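仕切りのお皿、ふた問題と片付けのはなし

火曜の夜、走り書き。

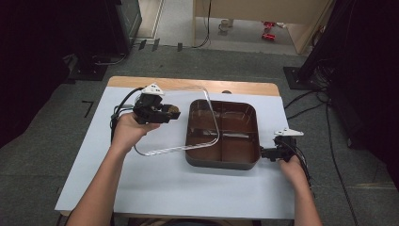
きっかけ

おやつ用に使ってる茶色の浅いトレー。中が十字に仕切られてて四マス、透明のふた付き。角が丸くて、仕切りのふちがつやつや光るやつ。これを出しっぱなしにする生活をそろそろやめたい、というのが今回の話です。

うちはナッツとか干しぶどうとか小さいせんべいとか、とにかく細かいおやつが多い。袋のまま輪ゴムで止めて引き出しに突っ込む→湿気る→誰も食べない→捨てる。これを何年やったか。で、仕切り皿に移すようになってから減りは早くなった。早くなりすぎた。見えると食べる。当たり前。

春に、3月だったかな、Brindineで買ったのがいま使ってる型。店の奥の、季節ものの棚のいちばん下にあった。お正月の残りだったのかも。2つ買おうか迷って1つにして、結局あとで後悔するいつものパターン。次に行ったらもうなかったです。

ふたのこと

透明のふた、便利。中身が見えるから開けずに「あ、くるみもうない」とわかる。ただ置き場に困る。開けた瞬間からふたの居場所がない。テーブルの端に立てかける→落ちる。下に敷く→今度は閉めるとき皿をどかすのが面倒。

あと開け方。片手でいけそうでいけない。ふたを持ち上げると皿もちょっとついてきて、途中でカタンと落ちる。中身が入ってるとここで全部まざります。干しぶどうのマスに柿の種が引っ越してくる。なので片方で皿のふちを押さえて、もう片方でふたを斜めに起こす。両手。これがいちばん平和でした。

急いでるとつい片手でやって、まざる。今週すでに2回やりました。学習しない。

紙を敷く

小さいテーブルに白い紙をばさっと敷いてから詰めかえると、あとがすごく楽。最初は新聞紙だったけど、インクが気になるのと、こぼれたものが柄にまぎれて見えない。白い紙だとかけらがどこに落ちたか一目でわかる。手前は少し垂れるくらい大きめに切ります。ぴったりだと端からこぼれて床に行くので。床がカーペットの人はとくに。ナッツの薄皮、毛足に入ると掃除機でも取れない……

終わったら紙の四すみを持ち上げて、真ん中に集めて、そのままゴミ箱へ。台ふきんの出番なし。

紙はロールのを使ってます。Stöckerの、たぶん本来は製図か何かの紙。厚みがあってへたらない。在庫がなくなったら普通の模造紙でいいと思う。

詰める順番(自分用メモ)

まず全部からにする。残りものの上に足すと、いちばん下がいつのものか永遠にわからなくなるので、必ずからにする。

皿を洗って、ふせて乾かす。仕切りの根元に水が残りやすい。ここをさぼるとせんべいが即死します。キッチンペーパーの角を細くねじって隅に差しこむときれいに取れる。

乾いたら紙の真ん中に置いて、軽いものから入れる。せんべい、干しぶどう、ナッツ、最後に粉っぽいもの。きなこ系のやつを先に入れると隣のマスまで全部きなこ味。やりました。

隣同士の相性も少し。匂いの強いものは対角に置く。カレー味の豆の隣にチョコを置いたら、チョコがほんのりカレーになった。ふたをすると中で空気がつながってるから、仕切りがあっても匂いは関係なく移るみたい。カレー豆は結局、別のびんに追い出しました。

一マスに入れるのは8分目まで。山盛りにするとふたの裏にくっつくし、開けたときにふたから降ってくる。

ふたの裏もたまに洗う。食器用のやわらかいスポンジで。前に急いでて研磨剤のついた面でこすってしまって、古いほうのふたは真っ白にくもりました。透明なのがいいところなのに。

しまう場所、まだ決まらない

食器棚の中段にするか、ワゴンにするか。食器棚だと出すのが面倒で食べる量が減る、これは良い。でもふたの厚みのせいで棚板にぎりぎりつかえる。測ったら高さ80ミリあればいけるはずなのに、手を入れるすきまを計算に入れてなかった。斜めに入れるとまざる。またそれか。

ワゴンはOsportの細いのがあって、上段がちょうどあいてる。ただあれ、動かすたびにガタガタするので、やっぱりまざるのでは。タオルを一枚敷けばましかも。明日やってみる。

Simisierの積めるケースも見たけど、角が四角くて隅にかけらがたまりそうなのでやめました。丸い角に慣れるともどれない。値段もそこそこしたし。

一つ気づいたこと。四マスあると、四種類そろえなきゃという気になる。これがよくない。二種類しかないのに残りを埋めるためだけに買い足してた。あいたマスはあいたままでいいことにします。からのマスにはみかんの皮でも置いとけばいいし。皮入れ、けっこう便利ですよ。食べながら捨てられるので。ただし乾きものの隣に長く置くと湿気るから、食べ終わったらすぐ捨てる。

あと来客のときだけ、小さいスプーンを添えるようにしました。手でつまむと干しぶどうがべたべたして、その手でせんべいに行くから、せんべいに黒いのがつく。自分だけなら気にしないんだけど。スプーンは一本だと結局みんな手でいくので、マスの数だけ出すのが正解っぽい。洗いものは増えます。

今日のところはこんな感じ。ワゴンの件は試したらまた書きます。そろそろ洗濯機が終わるはずのでここまで。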